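Halvorsen River Catch Log

README for the open release

What this is

A log of smallmouth bass catches from the Halvorsen River, kept by the anglers who fish it and typed up so anyone can use it. We started it because we kept arguing over which water temperature turns the bite on, and now there are 1,358 catches to argue with! If you love rivers and spreadsheets, welcome.

What's in it

catches.csv: one row per fish, with length, lure type, water temperature, stage and river section
trips.csv: one row per outing, including the outings where no fish came to hand (607 trips altogether)
sections.csv: names and rough limits of each stretch, from Ratcombe bridge down to the Jondthorpe ramp 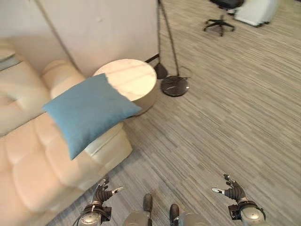 Sofa with blue throw pillow.

Lengths are in inches, measured nose to pinched tail on a bump board. Fish caught before we all owned boards are marked "est" in the method column, and please do filter those out if you're looking at growth. Temperatures come from whatever thermometer was in the boat, so treat a one-degree difference as noise. 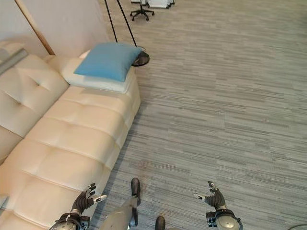 River sections changed once. The old "Lower Oseno" stretch was split at the island after high water moved the main channel, and rows from before the split keep the old name. We left them alone so you can make your own call.

Known gaps

Winter is thin. Saturday is heavily overrepresented (we have jobs), and the stretch above Ratcombe is mostly wading trips, so don't compare its catch rates with the jet boat water downstream. Lure names were free text for the first season, and cleaning them up was a riot. We sort soft plastics by body shape now: "paddle" for a plain body with a flat tail, and "ribbed" for anything with stacked rings like the folds on that dark gray rubber bellows, wide at the top and tapering down. Color is a separate column. 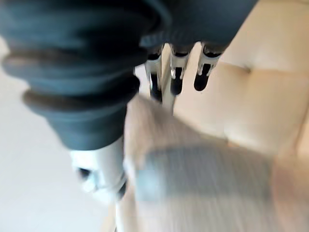
Exact spots are left out on purpose, and section is as fine as it gets. If you need river stage, it's in trips.csv at launch time only. Lures logged as "ribbed" vary a lot in how far they narrow, and the bellows with its rounded ribs drawing in to a smooth collar is a good match for the profile we mean.

Using it

Free for any use, just credit the Halvorsen River Catch Log. Corrections and new rows are very welcome, in batches of 30 or fewer so we can check them by hand. Next update is planned for August.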